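# 关于我们

Dralunau 做室内移动机器人的仿真训练服务。客户把机器人型号、传感器参数和使用场地的基本情况交给我们，我们搭建虚拟室内环境，在里面训练和测试导航程序，然后交付环境文件、训练好的模型和测试记录。

公司由 Jouko Eskola 和 Rosemarie Engelhardt 创办。Eskola 负责仿真引擎和物理参数，Engelhardt 负责场景制作和客户项目。目前团队有17人，多数是软件工程师，也有几位以前做建筑制图的同事，他们现在画的是虚拟房间的平面图。

## 我们提供什么

主要产品是场景库 Seltisell。库里现有36套室内场景，包括住宅、办公室、诊所走廊和小型仓库。每套场景都有可替换的墙面、地面、门窗和家具，光照也可以调整。客户可以直接使用，也可以委托我们按真实场地的图纸另建。

门是我们花时间较多的一类构件。室内机器人在门口出的问题比在开阔处多：门框窄，带玻璃的门会干扰深度估计，门和墙颜色接近时又容易漏检。因此场景库里的门按材质、分格、门框宽度和把手位置分别建模，墙面尽量保持简单，方便单独检查门的识别结果。

相机姿态也在测试范围内。机器人过门槛、上坡道或者被人碰到时，机载相机会倾斜，只用水平画面训练出来的模型这时往往认不出门。Seltisell 可以设定倾斜角度，并按需要降低画质，模拟带宽不足时传回的图像。
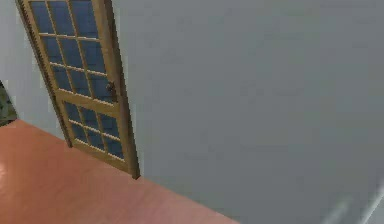 *Seltisell 仿真画面：大角度倾斜视角下的木框格子玻璃门，灰色墙面，橙红色地面。*

除了场景库，我们还提供测试服务 Clutmont。客户上传自己的导航程序，系统在选定的场景里反复运行，记录碰撞、停滞和路线偏离。报告按场景和构件类型分列，每一次失败都附有对应的画面和轨迹，工程师可以从失败的那一步重新开始运行。标准测试跑完需要将近90分钟，定制测试的时间另行商定。

## 合作方式

新客户一般先做试用项目，为期2周。我们选用库里的现有场景，双方约定测试任务，结束后提交书面报告。试用期间产生的数据归客户所有，未经书面同意，我们不会用于其他项目。

正式项目按场景数量和测试次数计费。需要按真实场地建模的，请提供平面图、层高和主要门洞尺寸。没有图纸的，我们可以派人上门测量，差旅费另计。

我们长期合作的客户之一是 Mühlbauer，一家做楼内送货机器人的公司。他们每次更新导航程序之前，先在 Clutmont 上跑一遍固定的测试清单，再安排实地试车。清单由双方工程师共同维护，每年10月修订一次。

## 不做的事

我们不生产机器人，不代理硬件，也不出具安全认证。仿真测试能够减少现场调试的工作量，但不能代替实地验收，这一点写在每份合同里。室外道路和多层停车场目前不在服务范围内。

## 联系我们

询价和试用申请请写明机器人型号、相机数量、使用场地类型和希望开始的时间。场景制作方面的问题由 Rosemarie Engelhardt 的小组答复，接口和引擎方面的问题由 Jouko Eskola 的小组答复。

本页更新于2023年1月29日。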